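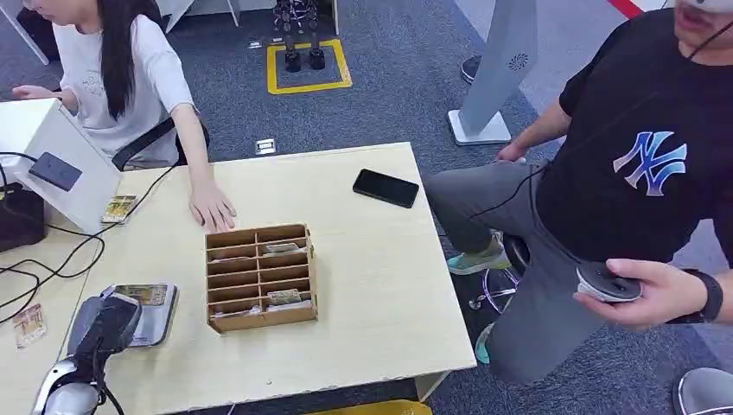

8 November 2002

Sorting day at last! I have been looking forward to the cardboard organiser all week (silly, I know) and it is every bit as good as I hoped. Two columns of slots, six deep, all thin brown panels that slot into each other, and it sits on the table as if it had always lived there. Radka came over to help and we had the cards out straight after lunch.

We argued about the order for ages. She wanted them by colour, I wanted them by place, so Grolanau together and Nosden together and so on, and in the end we went with place because I had already written the list and wasn't going to write it again. Only a few slots have anything in them so far but I love seeing the tops poke out! The green and yellow ones look the best by miles. I kept one back on the table just to look at.

Blagoje Ivanov rang at teatime to ask if I still wanted his spares. Did I! He says there are about 476 of them in an old biscuit tin, mostly doubles, and he'll part with the lot for a decent supper. I said goulash and he said done. I have no idea where they'll all go, I may need a second box, or a third.

Radka thinks the narrow slots will be a nuisance for the folded papers and she may be right, they do go in a bit crooked. Must try them flat tomorrow. Also buy paprika, and ring Mum back before 7.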